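3.2. Materiales y procedimiento de vertido

El estudio se planteó como una comparación intrasujeto del sesgo de elongación, es decir, la tendencia a atribuir mayor capacidad a los recipientes altos y estrechos que a los bajos y anchos de igual volumen. La literatura previa ha trabajado sobre todo con vidrio. En el presente trabajo se optó por recipientes de plástico, por ser los de uso habitual en los comedores colectivos de Brokville y Jandholm, donde se reclutó la muestra.

Participaron 49 adultos sin formación específica en hostelería ni en trabajo de laboratorio. Se excluyó a quienes declararon dificultades visuales no corregidas o limitaciones de movilidad en la mano dominante. Cada participante completó dos bloques, uno de estimación visual y otro de vertido, con el orden contrabalanceado y una pausa intermedia de duración libre.

En el bloque de estimación, el participante permanecía sentado ante la mesa y asignaba a cada vaso una capacidad en mililitros, sin tocarlo. En el bloque de vertido recibía una jarra opaca y debía servir la cantidad indicada por el experimentador. El volumen servido se obtuvo por pesada, descontando la tara de cada vaso. La temperatura del agua se mantuvo constante entre sesiones y la corrección por densidad resultó despreciable en todos los casos.

Los vasos se presentaron siempre en hilera, sobre superficie blanca y con pared lisa del mismo color al fondo (figura 2). La uniformidad del entorno responde a los resultados del estudio piloto, realizado en abril, en el que los participantes empleaban las juntas del alicatado como referencia de altura. Suprimidas esas referencias, la dispersión de las estimaciones aumentó, si bien la dirección del sesgo se mantuvo.

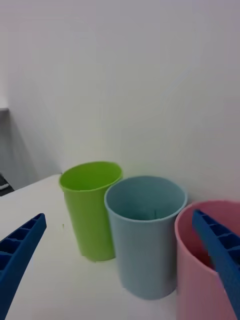
Última modificación de esta página: 1 de octubre de 2021

Figura 2. Tres vasos de plástico en hilera sobre tablero blanco.

La posición de cada vaso dentro de la hilera se aleatorizó por participante. En los ensayos de estimación no se proporcionó información sobre la capacidad nominal ni se permitió comparar los vasos superponiéndolos. Las respuestas se registraron de forma oral y se transcribieron en la hoja de sesión, que seguía el formato propuesto en el protocolo Fumden, con una única modificación: se añadió un campo para anotar las correcciones espontáneas. Cuando un participante rectificaba su respuesta se conservaron ambos valores, pero solo el segundo entró en el análisis principal.

Para cada ensayo se calculó el error relativo con signo, definido como la diferencia entre el volumen estimado (o vertido) y el volumen de referencia, dividida por este último. Los valores positivos indican sobreestimación en el primer bloque y exceso de líquido en el segundo. Conviene subrayar que ambos errores no son equivalentes: quien sobreestima la capacidad de un vaso estrecho tiende a servir de menos en otro ancho – y a la inversa –, por lo que los bloques se modelaron por separado.

Se ajustó un modelo lineal de efectos mixtos con la razón entre altura y diámetro como predictor fijo y el participante como efecto aleatorio. El índice de esbeltez de Huttunen, que pondera además la conicidad de la pared, se incluyó en un análisis secundario. Su aportación fue escasa una vez controlada la altura, y los coeficientes correspondientes se recogen en el apéndice. Se eliminaron 28 ensayos de vertido por derrame fuera del recipiente; su exclusión no alteró el signo ni la significación de ninguno de los efectos descritos en la sección siguiente.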